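**Wanted: patient people to drive a robot arm, one box at a time**

Wevside, Wutordale. Posted Friday, August 6, 2021.

We are looking for 8 paid participants to sit at a desk in Wutordale and steer a simulated robot arm by remote control. The arm picks up boxes of welding electrodes and puts them down again. If that sentence made you want to close the page, please do so with our blessing. If it made you wonder how hard it could be, we have a chair for you.

The project is called Moussa. Its aim is to teach the arm by showing it, over and over, how a person would do the job. You hold a hand controller, the arm copies your hand, and the software writes down every move, including the ones you regret. The bench, the boxes and the arm all live inside the computer, so you can't break anything except your own confidence.
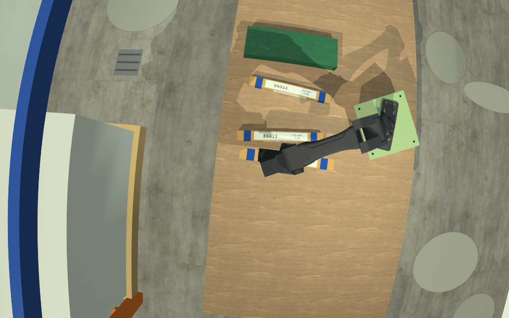 **Do I need to know anything about welding?**
None of the work involves a torch, a spark or an opinion on metals. You need to tell one end of a box from the other, and we can help with that.

What we do need is a steady hand and a high tolerance for doing the same thing again. Gamers tend to be quick and overconfident. People who ice cakes tend to be excellent. Our best demonstrator so far, Toshio Kinoshita, repairs watches, and he has been unbearable about it.

A session goes like this. Yuto Tsuji resets the bench and reads you the task. You bring the gripper down over a box, close it, lift, move it to wherever the task says, and let go.

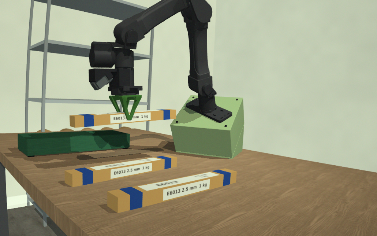
Then you do it again from a slightly different start. We keep the fumbled tries as well as the clean ones, though we file them separately and try not to replay them at lunch. Please don't rush. A slow, smooth grasp is worth far more to us than a fast one that ends with the box on its side.

**What we offer**

- 525 dollars for the full set of sessions, paid at the end of the last one
- Training on the Nikard controller, which has more buttons than it needs
- Coffee, of a kind

**What we ask**

- You are 18 or older and can use both hands comfortably for an hour
- You can come to Wutordale in person; the controller does not travel
- You complete 108 demonstrations, with breaks whenever you want them

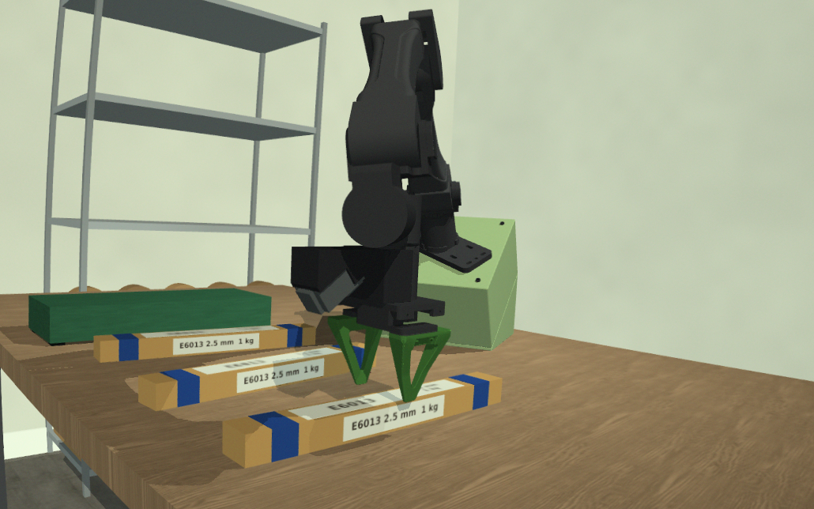 Left-handed people are especially welcome. Our collection leans heavily to the right at the moment, and so does the way the arm approaches everything. Eyeglasses are fine. Motion sickness is worth mentioning when you write, as the camera views can be switched while you work and a few people find the change unpleasant.

The whole collection is meant to reach 2000 demonstrations before Dong-geon Jang starts training on it.
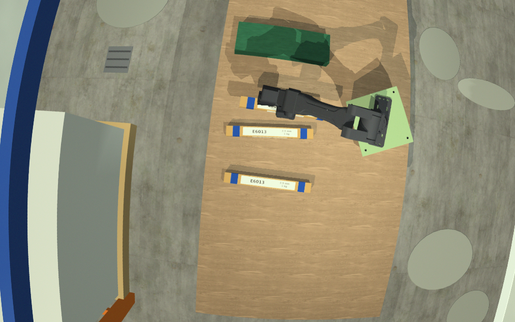
He would like that to be in August. Takumi Kaneko, who handles the schedule, would like him to stop saying so in meetings.

To apply, write a few lines to Nanami Shimada at the Wevside front desk. Tell her which hand you use, which days you can come in, and the most tedious thing you have ever done well. No résumé, please – she has read enough of them. Everyone who writes will get an answer, and those we invite will have a short practice run before either side commits to anything.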